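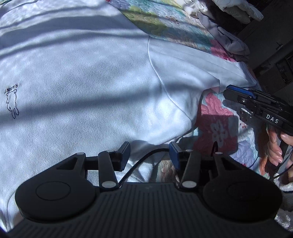

Figure 2. Pale fleece garment with embroidered lettering and outline motif, laid out on a quilted bedspread.

3.2 Reasons for keeping worn garments

Participants were asked to go through their wardrobes at home and talk about each item they had not worn in the past year. Interviews were held in June, when most households had their winter clothing out, and were coded separately by Lekota and Ntuli. Differences in coding were settled by discussion with the third author.

Of the 70 garments discussed, 16 were kept mainly for comfort. These were nearly all fleece or brushed cotton, and their owners spoke about feel before they mentioned colour or fit. Fleece tops with a word or animal embroidered on them (Figure 2) were often described as "house clothes" — fine for the couch, not for the shops. Several participants said they would be embarrassed to give such items away, on the grounds that no one else would want them.

A further six garments were kept for repair. In only two cases had the owner bought the thread or patches needed. This agrees with our pilot work in Corkel, where the intention to mend was common but the mending itself was usually put off until the item no longer fit.

Decoration had a mixed effect. Embroidery was seen as harder wearing than printing, and participants were more willing to keep an embroidered top after the cuffs had gone. Printed tops were discarded once the design cracked, even when the fabric was sound. One participant in Curnero had cut the motif from an old jumper and sewn it to a cushion. We coded this as reuse, although Ntuli argued for a separate category, and we return to the point in Section 4.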